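Home | Kitchen | Laundry | Shed & Bench | Ask Bit-na | Search

We use cookies to keep the site running and remember your settings. Accept | Manage

Can a robot tidy your workbench yet? Shed tips from Bit-na Yoon

Quick one this time, I've got paint drying and the good brush still in the sink.

Lots of mail about chore robots after the January column. Mostly the same thing: is it worth sorting out the shed now, or do I wait and buy something that'll do it for me. Sort it out now. Sorry.

Vacuuming, sure. Mowing, if your yard is flat and the dog is inside. Past that you're into grabbing things, and grabbing is hard. A bench is nothing but grabbing. Lids, latches, handles that flop over, a screwdriver lying on top of another screwdriver.

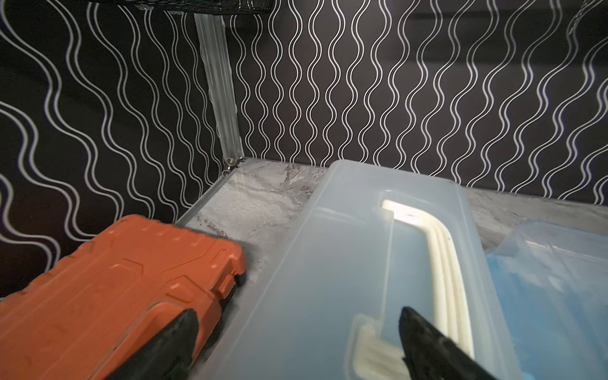 Tool boxes are a good test of any helper, human or machine. Mine get shoved together in a corner and then I can't get a hand between them. Look at the gap those two black fingers have to work in, one against the orange case and the other on the pale blue box. Frosted lid too, so the latch is more of a rumour from above. A kid could manage it half asleep. A machine has to work out where clear plastic stops, and clear plastic is rotten for cameras, all shine and no edge. So tip one: leave a hand's width beside every box. Good for you, good for whatever you buy later.

Tip two. Handles up, latches facing you. I turned all mine round one evening, took ten minutes, and I've stopped swearing at the bottom shelf.

Tip three, colour. One colour box per job. Pink for pliers and drivers, blue for fixings, whatever you like, but stick to it. Labels fall off. I used Stidham labels for years and found most of them stuck to my socks.

Tip four is get stuff off the bench. Wire baskets on a rail, bits in thier own holder, tape parked by the wall.

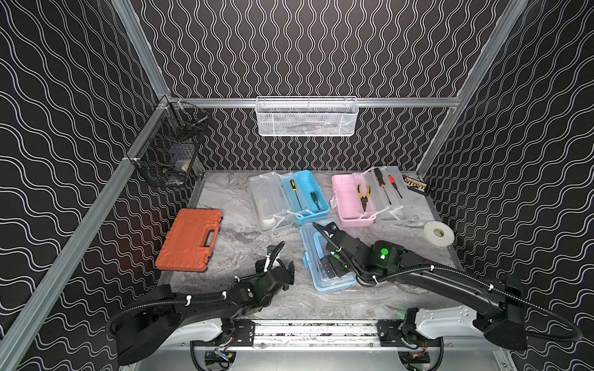

Now the money. A reader sent me a quote from Baumgart for a two-arm bench setup, $2,000 for the frame and rail alone, arms extra. For that you could have a very nice set of drawers and a weekend away. The Zotik people told me by email that theirs will open a box "in most cases". Most cases! I want to know about the other ones, those are the ones where the box ends up on the floor and the bits go under the freezer.

What I'd trust a machine with today: picking up one known thing from one known spot. Holding something steady, maybe. What I wouldn't: the mixed drawer. Anything sharp. Anything with a spring in it. Closing a lid properly is harder than opening one, you need to feel the click, and half the time I don't get it first go myself.

Shop floors are a bit further along. Same part, same tray, all day long, so there's less to guess. My shed has never had the same tray twice.

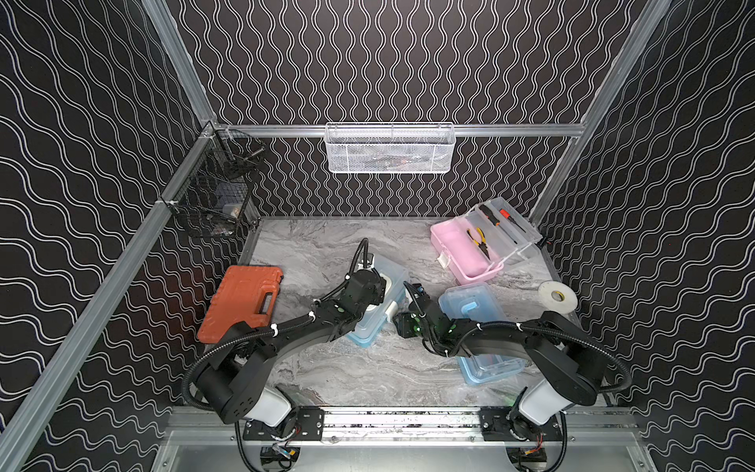 Should I buy boxes now that a robot could handle later on?

Buy the ones you can open with one hand. Stiff arched handle, chunky latch, flat base, lid that stays put when it's open. Tultiletti do a plain one that passes. If you can work it in gardening gloves it's got a fair chance with a gripper, and it'll suit you in the meantime. Skip anything with a tiny recessed tab.

Last thing. Empty the boxes once a year, wipe out the grit, throw away the stripped bits. You know which ones. Put the pliers away closed. A drop of oil on the hinge wont hurt.

Right, brush.

Comments

shedlife_969: did the handles up thing, wife noticed before I did. Still waiting on a robot that finds the 10 mm socket

Marg in the valley: My brother runs a packing line and says the same, fine till somebody changes the tray. What do you use for grit, damp rag or vacuum?

Bit-na Yoon: Vacuum first Marg, then the rag. Rag first makes mud.

tomk: clear lids are the enemy of everyone over 50, not just machines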